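Two finger sets, one arm, a pile of blocks

I have been looking forward to this one for months! Back in June I swapped the wrist on my arm and promised myself a proper comparison of fingers once the wiring settled down, and now I finally have both sets printed and bolted on in turn. The first set is the long tapered plates that came with the Tarkach gripper files. The second is a stubbier design that Emiliano Cuevas drew up after I complained to him about blocks twisting in the grip.

The task is plain old block handling. Go down, close, lift, move over, let go. I like cubes for this because a cube shows you a crooked grip right away (a ball will forgive almost anything). I also keep everything on green cloth, so the color filter has an easy time finding wood and pink paint. 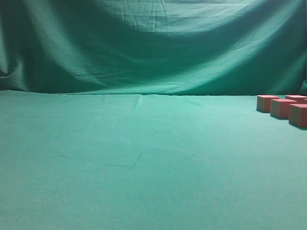 My controller is a Zekville board running at 574 steps per millimeter on the finger drive, a number I got by trial and a lot of muttering. The stock setting was fine for opening and closing on air, but the closing force was all over the place. With the new value I can ask for a gentle squeeze and get one, and I can tell you that was a very happy evening.

What I changed between the two sets, in order:

1. Finger zero. Each set gets its own closed position, saved under its own name. I skipped this once and spent an hour blaming the camera.

2. Approach height. The long plates reach lower than I expect every single time, so I start them 8 millimeters higher and creep down.

3. Cloth. Smooth it before each run, by hand, out toward the corners. Fingertips love to catch a ridge.

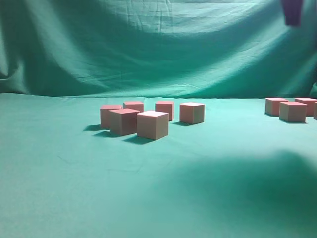

4. Squeeze limit. I cap it at 4000 in the controller's own units for both sets, so neither one gets to win by brute strength.

So, how do they compare? The tapered plates are lovely in tight spots. They slide between neighbors that the stubby ones simply shove aside, and I can bring them in at a slight angle without knocking the next block over. Where they lose is stiffness. If I hurry, the tips flex and the cube turns a little on the way up.
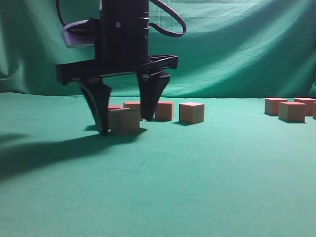 The stubby set is the opposite. Very solid, very repeatable, hopeless in a crowd. I tried seven different approach angles on a close-packed group and only liked one of them. For single blocks out in the open I would pick it any day, and it's quicker to print too.

For now the tapered plates stay on, with a slower lift. I want to try a rib down the back of each finger before I give up any of that reach – there is room for it, and the extra weight should be tiny. 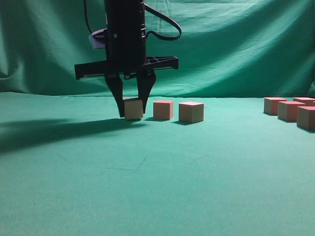
Nerys Parry wrote in to say that a rib helped her less than a thin rubber pad did, and that she would try the pad first as it takes five minutes and comes off again. Fair enough, I have a sheet of the stuff in a drawer. Pads this week, ribs after that, and I'll post the finger files once I've cleaned up the screw holes.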